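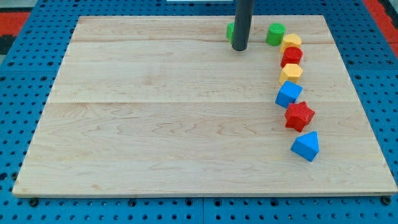 Toy library to move to larger premises at Kang House

The Dudaritz Toy Library will move from its present rooms in Mill Lane to the ground floor of Kang House in February, following approval of a new lease by the district council on Monday.

The library lends toys, puzzles and play equipment to families with children under eight. It currently has 111 member households and a collection of 1000 items, a third of which have been kept in storage for want of shelving. The new premises will allow the full collection to be displayed for the first time.

Membership will remain open to any household in the district, as well as to registered childminders and nurseries. The yearly fee will be unchanged. Families receiving help with their rent or council tax will continue to join free of charge on showing a recent letter of award.

Ladan Rahimi, head of family services, said the move had been under discussion for two years.

"The rooms in Mill Lane have served the library well, but there is a flight of stairs at the entrance and no space to leave a pushchair," she said. "Kang House has a level entrance from the car park and a room where parents can sit down while their children choose."

The lease runs for five years. Minor building work, including new lighting and a second toilet with changing facilities, is to be finished before the library opens to the public. The work will be carried out by Restirix, the contractor already engaged on the upper floors of the building.

Opening hours will be extended. At present the library opens on two mornings a week; from February it will also open on Saturday until 1 pm. Loans will continue to last three weeks and may be renewed once, either at the desk or by telephone. Up to four items may be borrowed at a time — larger pieces such as slides and play kitchens count as two.

The library will close for 10 days while the collection is moved. Items due back in that period may be kept until the new premises open and no late charge will be made. Members are asked not to leave returned toys outside the Mill Lane entrance.

A survey of members carried out last autumn received 79 replies. Longer hours were the most common request, followed by a wider choice of toys for babies and more jigsaws with large pieces. Nasrin Golestani, who manages the collection, said 30 new items had been ordered in response and would be available from the first day of opening.

Donations of toys in good condition are welcome once the library has reopened. Battery chargers, soft toys and items with missing parts cannot be accepted.

Enquiries about membership should be made at the Mill Lane desk during opening hours.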